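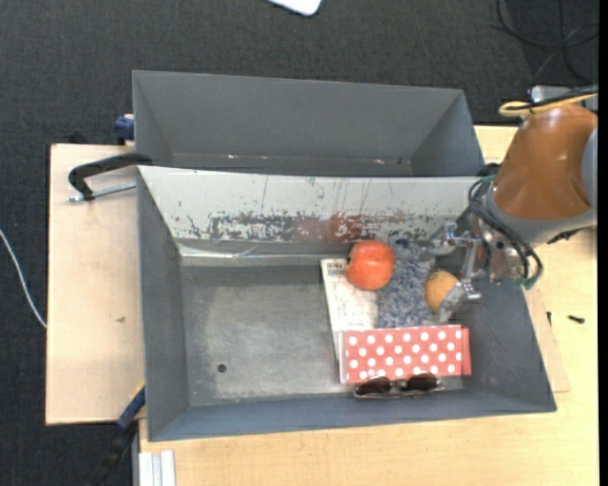

Gray bins on the light wood tabletop. Front bin: mixed items at the right, worn inner wall at the back.

Bins and Their Contents: Gostness Gallery, November 2025

The Gostness gallery covers open storage bins and the marks that everyday items leave on them. Entries are sorted by bin type, with a short note on contents and surface condition. The index now stands at 1112 entries, 211 of them for large rectangular bins. Earlier pages were arranged by shelf number, and that order was dropped in July when the shelves at Brustau were moved.

Notes to the entry

Wall surface. The far inner wall of the front bin is pale gray and slopes toward the floor. Its lower part has a long band of chipped and flaked dark patches, with thin vertical scratches higher up. Graded 4 on the Gostness scale, where 5 is the worst. A rusty reddish smear near the middle of the band is listed as a stain, source not recorded.

Floor. Scuffed gray, with one lighter rubbed area. There is a small round dark hole toward the lower left. Holes are entered under "openings" whether they were molded, drilled or worn through, and the index has no separate field for the cause.

Strip at the base of the wall. Glossy and light, similar to clear tape. Entered as "strip, type open."

Contents. A round red-orange fruit (apple or tomato), a smaller yellow-orange one, a white booklet or sheet, a speckled blue, gray and white textile, and a coral-red box with white polka dots. The textile overlaps the right side of the paper item. Listed under "mixed, soft and hard." The print on the paper item could not be read and the title field is blank.

Rear bin. Plain gray far wall, sloping sides. No contents listed. Two tiny shiny spots at the lower edge of the far wall are noted without a grade.

How the grades work

Grade 1 is a clean surface. Grade 2 allows light rubbing. Grade 3 is scratching that covers less than half of one wall. Grade 4 is flaking or chipping in a continuous band. Grade 5 is a wall that no longer holds its shape. Only the worst wall is graded, so a bin with three clean sides can still be listed as a 4. Floors are described in words and carry no grade — the old floor scale gave different results from one reader to the next.

Color names follow the Benavides chart, which has 22 grays. Most entries here use only "pale," "mid" and "dark," and the chart number is added when two bins of the same type need to be told apart.

Storage practice

Round produce is best kept off paper. Moisture from the skin can mark a cover, and a heavy fruit will crease a thin one. Textiles can go between hard items as padding, but they shed lint onto rough walls, and flaked surfaces catch loose threads. Boxes with printed lids should lie flat with the long side along the floor.

Related pages: Hostent crates, entries 1 to 900. Lids and inserts. Bins with dividers.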